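Chapter 4
Reading a Novel in Translation

Sooner or later every reader picks up a book first written in a language they can't read, and most of us never give the translator a second thought. I certainly didn't, until the October I was handed two English versions of Jurkham, a family novel of 846 pages, and found that I loved one and could barely finish the other. Same plot, same people, same long winter — and yet the grandmother was funny in only one of them!

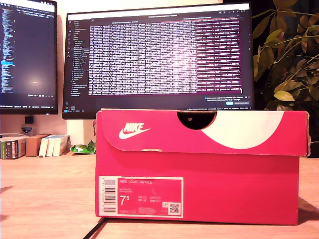
Figure 4.1. Shoe box, lid down.

In this chapter we'll spend a good while with Shuzhen Lu, who translated the Tumum stories over many years and kept notebooks the whole time. She drafted about 600 words a day and then, by her own account, threw a fair number of them out before supper. Her notes on a single line of dialogue run to 95 entries, and we'll read several of them slowly, so do bring a pencil.

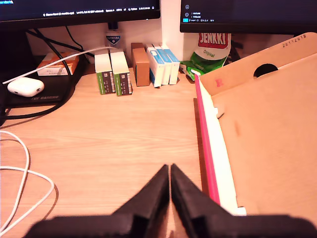
Figure 4.2. Open box on the desk.

You don't need a second language for any of this, only patience and a willingness to read a paragraph twice (or three times, if it's a good one).
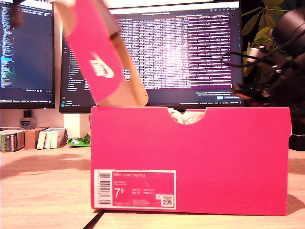

Should I read the translator's preface before the novel?
Save it for afterward if you mind having the plot given away, but do come back to it before you start the exercises.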